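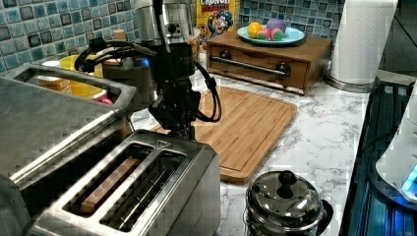
A domestic kitchen is a badly regulated workplace. There are hot surfaces, wet floors, blades in drawers and electricity within reach of the tap, and we let people of all ages in there without so much as a sign on the wall. We get away with it because people learn. A child who has touched one hot pan treats the next one with respect, and most adults know without being told that you don't go into a toaster with a fork.

Machines don't arrive with any of that. If we are going to put robot arms on worktops, and several firms are now working hard to do so, somebody has to write down the things that the rest of us picked up by the age of eight. I think that should happen before the arms are on sale, and I think it should be done by people who cook.

The rules we have come mostly from factories. They are good rules and a lot of people still have their fingers thanks to them. But they rest on the idea that the robot has its own space, and that a person entering that space is an event to be detected and dealt with. In a kitchen the person is always in that space. The kettle is in it, and so is the bread.

I spent part of December reading a draft code of practice for home kitchen arms, put together by a small working group based in Hosenstead. It runs to 24 pages. Sunita Vishwakarma, who chairs the group, sent it to me on the condition that I would be rude about it where I needed to be. I don't need to be very rude. The section on pinching and crushing is clear, and the one on stopping is better than anything I have seen from the makers: one large button, reachable without leaning across the arm, and the arm holds still when you press it. It doesn't go limp and it doesn't return home. Anyone who has pictured an arm swinging back to its resting position over a pan of oil will see why.

Where the draft is weak is on ordinary clutter. It has a page on "the prepared work surface", by which it means a clear one. I don't know anyone with a clear worktop. Mine has a bread bin, a fruit plate, a chopping board that never gets put away and whatever box of cereal is on the go. A code that only holds when these things have been moved will be ignored by teatime on the first day. The tests should be run with the worktop as it is at half past seven in the morning.

Cables are the other gap. The draft gives them two sentences, both about trip hazards on the floor. On many arms the cables run outside the body in loops, and they move when the arm moves. A loop that is safely out of the way in one position may be resting on a toaster in another. I would like a plain rule that no cable may come to rest on a heated appliance anywhere in the arm's reach, tested through its whole range and not just in the position it was in for the brochure.

Then there is the toaster itself, which I would have made the model case for the whole document. It has live heating wires you can see from above. The food sits down among them, the outside gets hot, and every so often a slice sticks. The rule for people is simple: switch off at the wall, wait, and use something wooden. A machine's rule should be stricter. No part of a gripper should go below the rim of a toaster slot, ever, whether or not the machine believes the power is off. If the toast is stuck, it should stop and ask.

Ashok Khurana, who repaired small appliances in Porkden for most of his working life, disagrees with me on this. He wrote to say that a ban is lazy, and that a well-insulated gripper would be safer than a teenager with a butter knife. He may be right about the teenager. My answer is that insulation wears, and that nobody is going to inspect the fingertips of a kitchen robot once it is three years old and covered in jam.

Makers complain that rules of this kind slow them down. Josée Friesen, who advises some of them, told me that a test on over 200 household objects would price small firms out. I have some sympathy. But the code needn't test everything in the cupboard. It could pick the few items that do the harm — toaster, kettle, hob, knife, lidded pan — and be very strict on those, and leave the cereal to the market.

The last thing I would ask for is a page written for the person who lives there. It should say what the arm won't do, how to stop it, and who to ring, in type that can be read without glasses. The draft leaves this to the manual. I have a manual for my oven, and I couldn't tell you which drawer it is in.

Comments on the draft are open until the group next meets. I have sent mine.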